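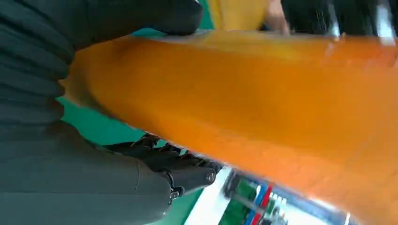 Hand with jointed fingers, holding the orange object near its left end. Wrist camera.

Minutes, gripper comparison meeting, June
Place: Arnard workshop, upstairs room
Start 9:30

1. Last minutes
Accepted with one correction. The cable for the Hurno gripper was ordered by us and not by Zirnasard.

2. Results until now
We have 153 grasps on record with the jointed hand and 90 with the Hurno two-finger gripper. The numbers are too different for a fair comparison, so no percentages will go in the report yet. The group agreed that the jointed hand is slower to close but it accepts a worse starting position. On small parts the opinions were divided. It was asked to write down the closing force for each grasp, which was forgotten in the first days.

3. Wrist camera
A long discussion. When the arm turns quickly the picture is very blurred, and the person who makes the labels cannot always say when the contact begins. Two proposals were made: a shorter exposure, or a slower wrist. The first will be tried, with the gain a little higher. Arm speed stays at 600 mm per second for both grippers.
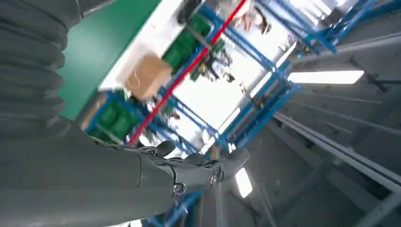 Open hand in front of the blue racks with green bins, strong blur. Wrist camera.

The ceiling lights also come into the view when the wrist is rotated far. Automatic exposure will be switched off for one test and we compare.

4. Controller
The Rezaei controller lost connection 2 times. The log does not show the reason. Zirnasard has been asked for the newer firmware, no answer yet.

5. Tasks before next meeting
Bring the Hurno series to 153 grasps.
Exposure test, both settings, same objects.
Send the controller log to Zirnasard again.

The question of buying a second hand was moved to the next meeting.
End 10:50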